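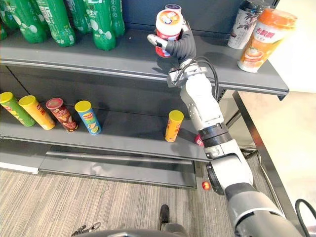
Newsletter > Automation > Shop floor
Reading time: 3 min
Print this article | E-mail this article

Shelf work: where the machines stand

Picking an item off a shelf and setting it down somewhere else is the first chore most retailers ask about. It is also the one vendors are most willing to demonstrate. Members who run small stores have been writing in since January to ask whether the current generation of humanoid machines can face up a bay overnight. The short answer is no. The longer answer depends on what is on the bay.

Rigid cylinders are the easy end. A chip canister has a known diameter, a stiff wall and a lid of a different colour, all of which help the vision system decide where the hand should go. Bottles are close behind. A fizzy drink bottle is stiff while the cap is sealed, and the neck gives the planner a reliable reference. Paper and thin plastic cups are harder. Grip force that holds a bottle will deform a cup, and a taper changes the contact area from one finger to the next. Bags of chips, bread and anything in a net remain outside what we would call working capability.

Fiifi Annan, who ran the handling trials at Jardine, sorts the problem by neighbours. A canister standing alone can be approached from almost any side. The same canister in a tight row has to be taken from the front, with the fingers working into gaps narrower than they are. In the Jardine trials the hand completed 400 attempts on isolated canisters and 400 on packed rows. It managed 329 transfers from the packed rows without disturbing an adjacent item. The remainder were mostly nudges, with a smaller number of items tipped onto their sides. A person tidies a nudge without thinking about it. For the machine it is a new perception problem, as the next item is no longer where the shelf map put it.

Placing is the neglected half of the job. Setting a canister upright on a flat surface requires the hand to release evenly, and a fingertip that lags will drag the base. Polished metal adds a second difficulty. Depth sensors read reflections poorly, and the height of the surface can be misjudged by enough to matter.

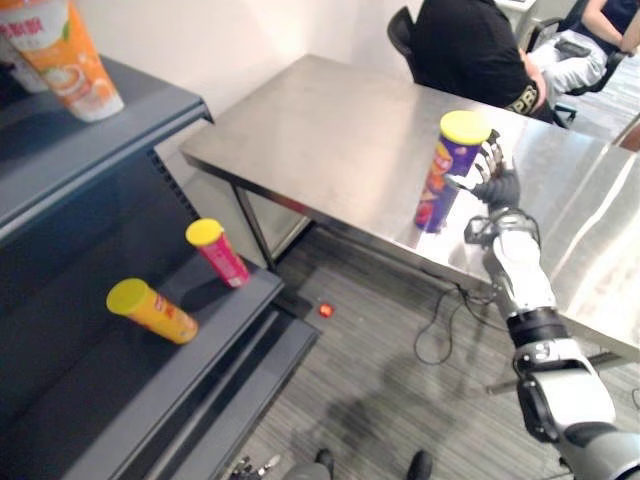

Canister upright on a stainless steel table, hand still closed on it.

Kwaku Adjei of Vikov puts most of his effort into this stage. His group lowers the item until the wrist registers contact and ignores the camera's height estimate for the final approach. The method is slow – 20 seconds from shelf to table is a good result – but it copes with bright surfaces. Nevusus uses a similar routine and has added a short pause before release. Neither firm quotes a price for a store installation.

Speed is the figure most owners want. An experienced night filler does not pick single items at all. The filler cuts a carton open, takes two or three units in each hand and works along the shelf edge by feel. No machine we have seen handles the carton. Someone still has to open it, remove the dividers and present the goods, and at that point most of the labour has been spent.

Home use is further off again. A pantry shelf has no planogram, the light is worse and the stock changes colour every week. The Jiltamis kitchen programme logged 414 requests from its test households, and the commonest was to put away groceries. It is concentrating on clearing a table for the time being.

Our advice to members is unchanged. If a vendor offers a trial, ask for your own stock on your own shelving, in packed rows, with at least one line of paper cups. Ask who resets the bay between runs and record that person's time. Ask too whether the arm is working autonomously or under an operator's control – both are legitimate, and the labour cost is quite different.

Trial record sheets are available from the office on request. Members who have already run a trial are invited to send in their figures, including the failures, for the next issue.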